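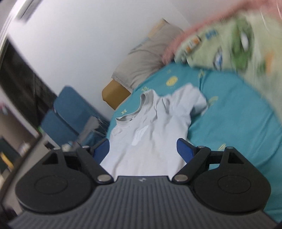 Okay, hi everybody. Can people hear me at the back? Wait for a yes before going on.

So I'm Nabila Amrani, I look after the web servers at Tivetetti, and I'm going to talk about cookies for the next 20 minutes or so. Mostly the little flags on the end of the Set-Cookie line, the ones we all paste in from an old project and never look at again.

Quick show of hands: who has opened the dev tools and read their own site's cookies this year? (Don't shame anyone, I hadn't either until April.)

What we found

When I finally did look, our main site was setting 31 cookies on the home page. Heledd Probert and I went through them one by one over two long afternoons. A bunch came from a survey tool called Jarman that we'd stopped paying for. The session cookie, the one that matters most, had HttpOnly but no Secure. Pause here, let the security folks groan.

Secure

Easy one. The browser only sends the cookie over HTTPS. We already redirected everything, so I figured we were fine. But the redirect comes after the first request, and that first request over plain HTTP had the session cookie sitting in it. Show the curl output, make the font bigger this time!

HttpOnly

Keeps page scripts from reading the cookie. It doesn't fix a script injection bug, so please don't tell your boss it does. A bad script can still make requests as the logged-in user.

SameSite

Spend the most time here. Lax is a decent default. Strict broke us: people clicking a link in a Trillevton email landed on our site looking logged out, and the help desk got 83 tickets before lunch. We backed it out and went to Lax. If you need None, you have to set Secure too or the browser throws the cookie away.

Then the prefix trick, which I love. Name the cookie starting with __Host- and the browser insists on Secure, a path of / and no Domain. Our old one was shared with the Pruvwood subdomain, so we had to split that login out first. Took longer than everything else put together.

If there's time: the demo with two tabs. If not, skip to questions.

Things to repeat if someone asks: changing the name logs everyone out once, so warn support. And test in more than one browser, they don't all treat a missing SameSite the same way.

Contact: Nabila Amrani, Tivetetti web team | © Tivetetti | Back to top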